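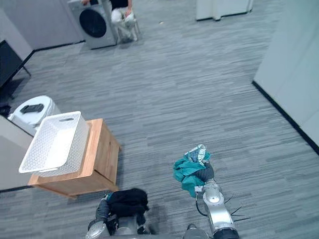
Thursday, Bramach room, laundry runs on Drallov

Great day for the folding and sorting work, bad day for the release. Writing this up while it's fresh, and we finally have a fault that repeats, so I'm happier than I should be.

Setup was the usual one. Washer against the back wall, white basket up on the wooden stool, pick up a garment with each hand, turn left, drop both in the basket. Teal went to the right hand and black to the left. Picks were lovely all morning! The new grasp from Mererell takes a big bunch of cloth and just keeps it, even with the heavier pieces, and the turn is much smoother than it was in March.

Then at run 39 the right hand got the open command and stayed shut. The left one opened fine. Drallov carried on to the next step with the teal piece still in its fingers, swung back toward the washer and pulled the cloth across the edge of the basket. The stool rocked but stayed up. I hit the stop from the desk.

What the log says (Ciobanu controller, right hand channel):

Line 2,145: open command sent
Line 2,152: open reported complete

Seven lines apart, no error, no current warning, nothing. So the controller believed the hand was open when it was plainly holding a shirt's worth of fabric. That is the real fault, and I care about it more than the stuck fingers.

Went back through the older logs and found the same pattern once before, at line 1,701. We had put that one down to a slow finger and restarted. Should have looked harder. Lesson for me.

First guess was the cover. The knit sleeve creeps forward when the wrist bends, and it rolls up thick right over the finger bases. Pulled it back by hand with power off, taped it, ran again: opened every time. Took the tape off and worked the sleeve forward: stuck on the third try. Very satisfying to break it on purpose.

Also checked the thin wires by the right gripper. Wiggled them, no change in the readings. They still need trimming and tucking in before they catch on a sock.
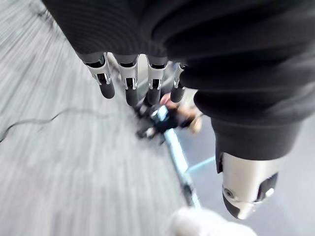

Hands under the hand

Separate item, and the one I want everybody to read. We have all gotten comfortable putting a hand under the fingers to sort things out down on the carpet. If "open complete" can be wrong, then so can "holding still", and we shouldn't trust either one with our own fingers in there.

From now on:

– Stop pressed before anyone reaches under or between the fingers. Pause on the screen doesn't count.
– Say "going in" out loud and wait for an answer from the desk.
– Loose cables off the carpet before the base moves.
– If a hand won't let go, don't pull on the cloth. Power off, then ease the thumb back first. It's the strong one.

Sleeve fix

Cut the cuff shorter and sew a flat band where it rolls. I tried a quick version with an elastic strip and it looks really promising, though it did slide a bit when the wrist was bent all the way. A clip on the forearm side might be enough to hold it. I'd like to try both and see which one is less annoying to take off for cleaning.

Software side

"Open complete" comes from the command timer and never looks at where the fingers are. Want it changed to read finger position, and to refuse the turn if any finger is still closed. Asked Mererell if the thumb reports position separately. No reply yet.

Still open: why the left sleeve behaves. Same knit, same length, far less rolling. Measure both wrists before the next run, and leave the right hand out of the drop step until the band is sewn on.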